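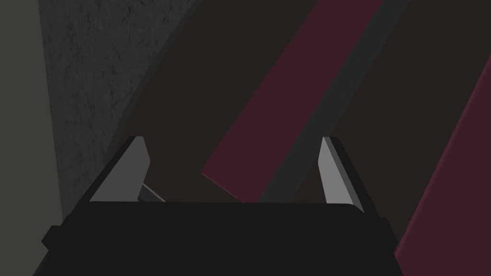

Page last modified: February 14, 2023

4. The club build: teaching the arm in Sovness

Figure 1. Gripper view rendered in Sovness. Fingers apart, nothing held. Maroon and dark grey bands run on the diagonal behind.

4.1 Setting

Work described in this section was done by the Dernura robotics club at Irnenia College, after class hours, between September and the summer break. Five teams. Mixed year levels, mostly students who had done one term of coding and wanted to do something that moved. The first three sections deal with the taught unit; this one is only the club, and the club ran looser. No marks. People came and went.

The task was the same for all teams. Write a controller that brings the simulated arm down to a target piece, closes on it, lifts it clear and holds it. Sovness handles the physics and the drawing. The arm model is Lubis, a plain one with a two-finger gripper, chosen for the club on the strength of a short manual. Students could read the whole manual in one sitting and most did, eventually.

We had no real arm to move to at the end. This matters for how the results should be read. Everything here is simulator work and the claims stop there.

4.2 What the students worked from

Teams had two sources of information. One was a list of numbers from Sovness: joint angles, finger opening, target position. The other was the gripper view, a rendered picture taken from behind the gripper and looking past the fingers (Figure 1). The black housing takes up the bottom of the view and the fingers come up from it, light grey on the inner faces, coming to a point. Whatever is being worked on sits beyond.

At first nearly every team used the numbers and ignored the picture. Fair enough. Numbers are easier. A position goes into a formula and a movement comes out. The trouble came when we switched on the noise setting, which shifts the reported target position a little at the start of each run. Controllers that had looked finished started closing on air. One team argued the noise was a bug in Sovness and wrote us a page and a half about it, which was wrong but well set out, and is now used as the model for bug reports in the taught unit.

After that the picture got used. Teams were free to choose how. Three broad ways came out of it:

Colour picking – find pixels near the target colour, steer toward the middle of them.
Edge following – find the long straight edges, line the fingers up with them.
Small learned model – collect pictures with the correct next move attached, train on those.

Colour picking was the most popular by a long way and the least reliable. The view is dim and flat. Maroon against very dark brown does not leave much room, and the dark grey band is worse. Students who set thresholds by eye on their own laptop screens found the thresholds did not hold for their team-mates, who had been looking at the same render with the brightness turned up. They had been tuning to the screen, and the file on disk had not changed at all. We should of seen this coming and told them to print pixel values from the start.

Edge following did better on the diagonal layouts. In Figure 1 the bands all slant the same way, upper right to lower left, and a simple line finder gets that direction with little fuss. What it does not get is which line. The left side of the view has a mottled, stone-like surface with its own long diagonal edge, and to a line finder that edge is as good as any other. Teams dealt with it by masking off part of the view. Crude. Worked in the layouts they had tried it on, and not in others.

4.3 How sessions ran

Each session opened with a short talk at the whiteboard, then teams worked. Siiri Pelkonen ran most of the talks and kept the shared log. The log was a plain text file. Every run had to have a line in it: team, layout, what was changed, result. The rule was no line, no run, and it held up fairly well until the last fortnight, when people were in a hurry and entries got short. "Fixed thing" appears a lot. So does "same as before but better". We left these in but could not use them for anything.

A run was stopped after 400 simulation steps if the piece had not been lifted. We set the limit for practical reasons, the shared machine being slow and the queue long. It had a side effect on the code. Teams that had written slow careful approaches timed out, and rewrote them to come in fast and slow down near the target. Good habit to learn, though not one we had planned to teach. A couple of students never came around to it and kept asking for a higher limit. Looking back, a higher limit on practice runs and the strict one on scored runs would have been kinder.

Teams swapped code half way through the year. Each team got another team's controller and had to get it going on a new layout without asking the authors. Unpopular. Also the session that the students brought up most when we talked with them at the end of the year. Variable names improved overnight. One controller had the whole finger-closing routine in a file called old_dont_use, and it was very much in use.

4.4 Scored runs

There were two rounds of scored runs. Round one used the layouts students had practised on, with noise on. Round two used layouts held back by us, noise also on. Round one has 227 valid runs and round two has 236. Runs were thrown out when the shared machine dropped the session or when the log line was missing. We did not throw out runs for being silly, and there are some silly ones.

We do not give a success rate per team. Team membership changed too much over the year for that to mean anything, and the code swap muddies it more. What we can say in general terms:

Colour picking dropped off most between rounds. Held-back layouts had different colours next to each other and thresholds fell over.

Edge following held up on layouts with long straight pieces and was poor on anything short or stubby. Not a surprise.

The learned model was tried properly by one team only. It was middling in both rounds, and it was the only approach that did not get clearly worse on the held-back layouts. The team put this down to having collected their practice pictures from many starting heights. We think thats likely right but did not test it separately.

Mixed approaches turned up late. The strongest controller in round two took its direction from edges, used colour only to break ties, and went back to the reported position when the two disagreed. It was messy to read. It was also the product of the code swap, with pieces in it from more than one team, so nobody's in particular.

4.5 Trouble with the gripper view

Some problems came from the view itself and are worth writing down for anyone planning a similar club.

The housing hides a lot. It spans nearly the whole bottom of the view, and a piece that runs down behind it is lost to the camera at the point where it would be most useful to see it. Teams asked for a second view from the side. We said no for scored runs, yes for debugging. Would do the same again.

Students mistook fingers for targets. The inner faces are the brightest thing in a view like Figure 1, so any method that looks for bright areas finds the gripper first. Several early controllers chased their own fingers, which made the arm drift off slowly to one side until the step limit. Fix is a mask over the finger area. The mask has to change as the fingers open and close, and that step got missed often.

Depth was the hard one. With flat light and large flat surfaces up close, there is little in a single picture to say how far off anything is. Students who had picked up the direction problem quickly got stuck here for weeks. What helped was having them save a string of pictures during an approach and flip through by hand, watching how fast the edges spread apart. After that most could explain the idea in their own words, and a few got it into code.

4.6 What the log shows about working habits

Early entries change many things at once. Later ones, up until the rush at the end, mostly change one. We had said "change one thing" in the first talk and saw no effect from saying it. The shift shows up in the log after the noise setting was switched on, when teams could no longer tell from a single run if a change had helped.

Repeat runs follow the same pattern. Before noise, hardly any run was repeated. After, repeats are common, and some teams began writing the starting settings into the log without being asked to. Others did not, and had to be walked through why their good result from the week before would not come back.

The log template has since been altered. The "what changed" field now refuses an entry shorter than a few words, and there is a new field for the file name of a saved gripper view. The text of both templates is in the appendix, next to the mask code, which is given as the students left it, comments included.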